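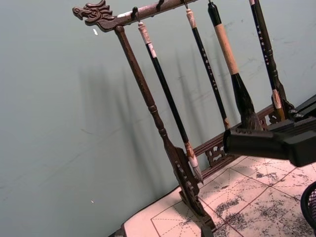 The Slow Return of the Handwriting Class

By Helge Berge

March 21, 2018

The room over the old Brokow hardware store is booked every Wednesday night until summer. The people who come up the back stairs bring a bottle of ink, a stack of cheap paper and something to write with. Class starts at seven, and most of them are in their seats ten minutes early.

They are there to learn to write by hand. Some want a better signature. Some want to address their own wedding envelopes and save the money. One man, a retired bus mechanic, wants his grandchildren to be able to read the letters he sends them.

Ehab Lahlou has taught the class for six years. He began with four students and a folding table in his own garage. In January he had 40 names on the list for a course that seats 16, and he added a second group on Saturday mornings. That one filled in two days.

"I used to put up flyers," he says. "I still have a box of them. I use the backs for practice sheets."

Lahlou learned to write twice. As a boy he was taught Arabic script by a neighbor, a sign painter everyone called by his family name, Abdel Rahman. The neighbor made him draw the same letter for a month before letting him go on to the next one. Later, in an American grade school, he was handed a pencil and a workbook and told to copy loops. He did both badly at first, he says, and liked only one of them.

His own course falls somewhere in between. Students spend the first two weeks on straight strokes. They fill a page with thin lines going up and thick lines going down, and then they fill another. Letters come in the third week. Whole words wait until the fifth. About one person in each group quits before then, and Lahlou usually gets an email saying the schedule was the problem.

Those who stay tend to stay for a long time. Several have taken the beginner course three times. Beyond it there is an evening for broad-edge pen, another for pointed pen, and once a month a brush session led by a guest teacher who drives in from two counties over. The brush nights are the loudest. A brush gives under the hand in a way a metal nib does not, and people who have spent a year getting their strokes under control find that they have to start again.

Supplies used to be a headache. The nearest art store closed its pen counter years ago, and for a while Lahlou bought in bulk and sold nibs out of a lunch box. Now most students order from Mandus, a mail-order shop run by a couple out of their basement. The shop sells a starter set for $80, with a holder, six nibs, a bottle of black ink and a pad of smooth paper. Lahlou tells beginners not to buy it until the third week. A plain holder and two nibs will do until then, and the class has spare ink.

Paper causes more trouble than pens do. Ordinary printer paper drinks up ink, and the lines spread and grow hairs. Heavy watercolor paper catches the nib and spits. What works best, in the opinion of nearly everybody in the room, is a pad made for marker drawing, thin enough to lay over a sheet of ruled lines. Students go through it quickly. One woman numbers her practice pages in the corner and was on page 1369 the night I visited. She has kept them all in grocery boxes under the stairs at home, and she let me look through the one she had brought along. The pages near the bottom lean in every direction. By the middle of the box they have settled down, except for the letter k, which she still dislikes.

I took the class myself for a month, as part of working on this article. My handwriting is poor and has been since high school. I hold a pen too low and press too hard, and by the second evening I had bent a nib so far that the two halves would not close again. Lahlou took it off the holder and dropped it in a coffee can with the others. The can was mostly full.

The hardest part was the speed. I take notes for a living, and my hand is used to chasing what someone is saying. In class a single line of slanted strokes took me four minutes. When I sped up, the spacing went first and then the slant. Lahlou walked behind the tables and said very little -- "slower," usually, or "breathe out on the way down."

Not all of his students care about beauty. Several work with old papers and came to learn how the letters were made so that they could read them. Two belong to the Jarkon letter project, which is copying out a collection of 299 family letters, written over three generations and in at least five hands. They say it is easier to make out a faded word once you know which way the pen had to be moving. One of them had been stuck on the name of a town for weeks. She got it by tracing the word again and again until her hand knew what came next.

At nine the students rinse their nibs in a row of jam jars and dry them on old dish towels. The jars have to be emptied in the sink down the hall, which drains slowly and has been stained blue for years. Lahlou wipes the tables himself. The last people to leave are usually the two from the letter project, who park on the far side of the building and like to walk out together.

The next beginner course starts after the summer break. The sign-up sheet is on the door at the top of the stairs, and you have to fill it in by hand.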